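Mugs at work: bring your own or share the cupboard?
Forum > Kitchen Talk > Coffee and Tea

metlow_mornings wrote:
Our office in Herkmont is going back to shared mugs in March and people are losing it. 40 people, one dishwasher, and a kitchen the size of my closet. I like the shared ones! I never have to carry anything home. Am I the weird one?

shadi_haddad wrote:
Yes, sorry. I've had the same mug for 15 years and it sits on my desk. Shared cupboards end up with chipped stuff and one cup that smells like soup.

standitska wrote:
Disagree with Shadi. Personal mugs are what grow mold. We had one behind the printer that could've voted. Shared ones go in the wash every night, done.

shadi_haddad wrote:
Mine gets washed every day, thanks.

ghassan_n wrote:
I'm with standitska, but buy mugs with different colored insides. At our place people remember "I'm orange today" and stop grabbing yours. There are some in the first picture:
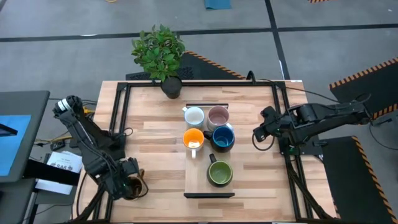
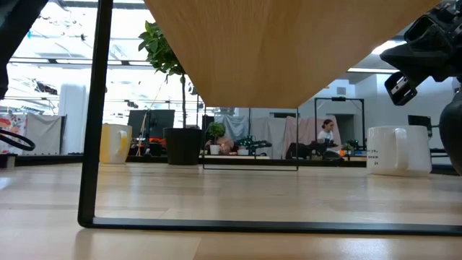
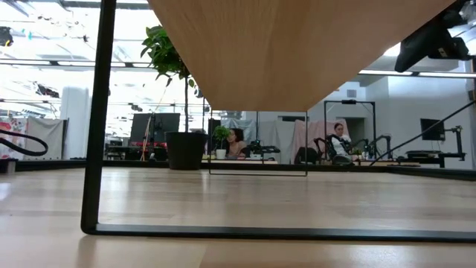
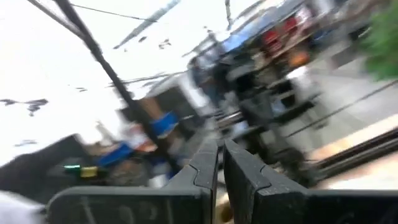
We used to have all matching ones from Mahasneh and it was chaos by 10 am. Three half-full cups by the sink and no one would claim them.

metlow_mornings wrote:
Ooh, the color thing might work. Would you go big or small? Half of my team drinks tea by the bucket.

standitska wrote:
Big. Small ones just mean more dishes.

shadi_haddad wrote:
Big ones hog the top rack, Ghassan, back me up here.

ghassan_n wrote:
Nope, big. Measure your rack first though.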